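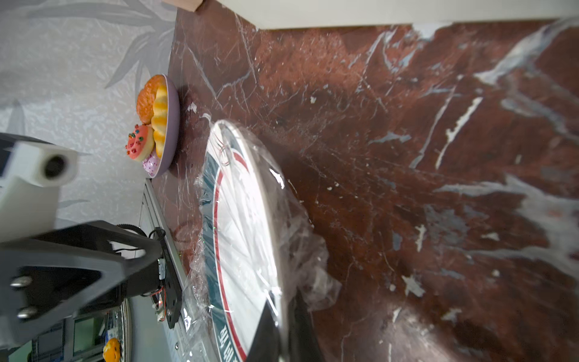
Selholm display, breakfast end. Plate of toy pastries on the left, a wrapped plate with a teal band in the middle, and a lot of marble.

The Salameh Rooms: Stone, Plates and Buns
Posted Nov 26, 2021

I went to the Salameh showroom expecting to be sold something, and I was. The pitch this season is "the lived-in counter," meaning you stop looking at bare slabs and start looking at slabs with breakfast things on them. I have my doubts. A bun does not tell me how a stone holds up to lemon juice, and a plate set on top of a surface mostly hides the part I came to see.

Still, I looked at everything, and I wrote down what I thought while I was standing there. One picture made it to the page, so the notes under it are longer than my usual two lines.

The marble
Rust and maroon, with white and pale blue-gray veins all through it and small white flecks between them. The card called it Ondetti Red, number 2203. I would call it brown with ambitions, though I admit the big bluish-gray patches are handsome. My trouble with a stone this busy is that you would never find a crumb on it. Some people will count that as a selling point. I asked about sealing and was told "once in a while," so I asked again and got the same answer.

The wallpaper
Light gray, textured, with bamboo leaves in a faint silvery gray. Primell makes it and the sample book had it at $97 a roll. It's quiet enough to sit behind that marble without a fight, and I can't say that for most of what was in the book. Would I put a textured paper anywhere near a kitchen counter? No. Texture holds grease, whatever the label says about wiping.

The pastries
A pink-frosted donut with sprinkles, a croissant shape, a golden-orange bun with a crackled top, and a light pink one with tiny dots tucked under the donut. All toys, on a round lavender-purple plate. The bun is the best of them. The croissant is too yellow for my taste, and the cream ridges make it look more like a shell. Lavender next to that red stone is a choice I kept coming back to, and I still think a plain white plate would have done more for both.

The teal plate
White in the center, thick dark teal band, thin red ring just inside the band. Good colors, and the one thing I might have taken home. It is under clear plastic wrap, with more of the wrap bunched up on the marble beside it, so I can't tell you much about the glaze. There is some white printing on the band that I couldn't make out either. The set was listed at $50, and I don't pay that for china I can't run a thumb over.

Sample squares of the marble are free at the desk. Take two, and leave one by the stove for a week.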